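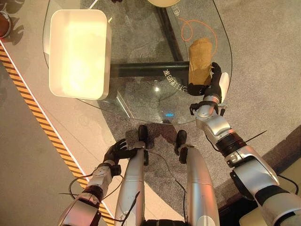
Revised practice guide sets handling and floor rules for humanoid test areas

The Zatalik group has issued the second edition of its practice guide for humanoid robots working at tables and benches in shared rooms. The guide runs to 34 pages and replaces the draft circulated in April. It applies to trial areas, training rooms and demonstration spaces, and leaves production lines to existing machinery rules.

The main change concerns floor marking. Sites must now mark the limit of the working area with a continuous two-colour stripe, in yellow and black, wherever people can approach on foot. The draft had allowed corner marks only. A change of floor covering at the boundary is permitted but does not count as a marking.

Rekha Subramaniam, who edited the guide, said the draft wording had been read in too many ways. "Some sites taped four corners and left the rest to memory. A visitor should be able to see the line from wherever they come in."

A new section covers transparent work surfaces. Glass tables are allowed for light handling tasks, provided that the edge can be picked out by the robot's vision system under the lighting normally used in the room. Sites must test this with the table bare and again with the task objects in place. Reflections and shadows are to be recorded as part of the test, and repeated if lamps or blinds are changed. Any glass must carry its maker's safety marking, and that marking must stay legible.

Soft and crushable items, such as paper bags, are treated separately from rigid ones. Grip force for these items is to be set by trial on at least nine samples of the same type, and the setting logged against the item and not against the hand. The idle arm must be held clear of the table and may not be used to steady the load unless the task sheet says so.

The section on cables drew the most comment during review. Of 671 remarks received on the draft, 56 dealt with loose cables on or near the robot. The final text requires that cables on the arms and legs be secured so that no loop can reach the floor or catch a foot when the robot steps. Where a tether or charging lead has to stay connected during work, the robot is to be kept in a fixed stance, with stepping disabled in software. Cables on the work surface count as objects and must appear on the task sheet.

Hema Thevar of Potgieter, which runs two trial rooms, said the stance rule would slow some work. "We change between fixed and walking tasks several times a day. Each change now means a check and a signature – that is time we have to plan for." She added that Potgieter would adopt the guide in full.

Pokolent, a supplier of hand units, asked for an exemption for leads shorter than the forearm. The request was declined. According to Deisy Guzmán, who handled supplier comments, length was judged a poor measure of risk when the joint next to the lead can turn through a wide angle.

The guide is voluntary. Sites that claim to follow it must keep task sheets, grip settings and floor inspection records for at least two years. Rooms already marked under the draft may keep their corner marks until the next time the floor is repaired or the layout altered.

The second edition is dated June 2026. A checklist for small sites is being prepared by Sumathi Shetty and will be published separately.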